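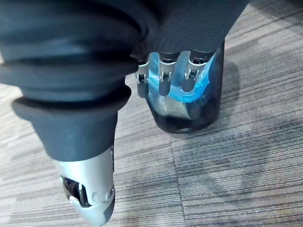
November, bench notes, after lunch

Subject: the Travilen 200 mm, which came back from Jestesley with a new helicoid grease and, as far as I can tell, a new opinion about where infinity is.

Set up the target on the far wall, tripod on the concrete patch, mirror locked up, 12 second delay. Shot wide open and then stopped down a notch at a time. Centre is fine. Left edge is fine. Right edge looks as if it was exposed through a jar of honey, and stopping down helps it less than I'd like. Rotated the camera 180 degrees and the mush moved with the lens, so the wall is innocent. I had been rather hoping to blame the wall.

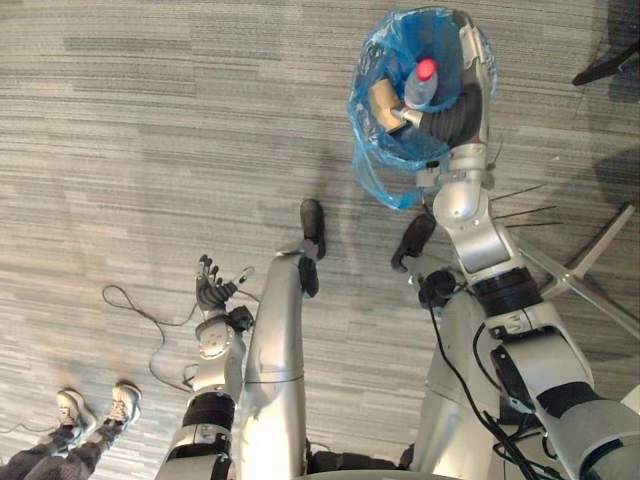
Moiré next, as the Ternberg body has no filter over the sensor and I wanted to know how bad it gets with this lens. The printed chart gives it away only in the finest block, and you have to go looking. Cloth and flooring are the better test. A carpet like that grey one, fine bands of light and dark fibre running straight across, is a far nastier subject than anything we've printed, and I'd take it over the chart for the next round. Colour fringing in the raw files was mild at f/8, worse at f/4, where the lens is sharper in the middle than it has any right to be.

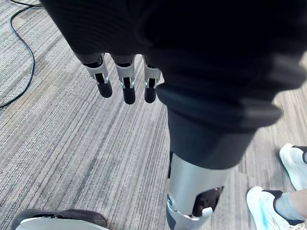

Decentring check

Defocused a point source and looked at the blob on both sides of focus. It should be concentric. It is egg-shaped, fat end to the right. Repeated it 20 times with the lens remounted between shots -- same egg, so the mount is off the hook too. Shutter count on the body now reads 1,518, a good slice of it eggs.

Wrote all this up and sent it off with the two ugliest files attached.
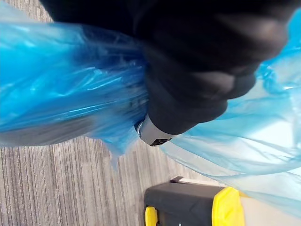

Đorđević thinks the rear group went back in with a shim missing, and says not to touch the front ring until the back is sorted, however tempting the little screws look. Also asked whether we'd tried a second adapter. We had not.

To do: borrow the other adapter. Reshoot the right edge only. Leave the little screws alone.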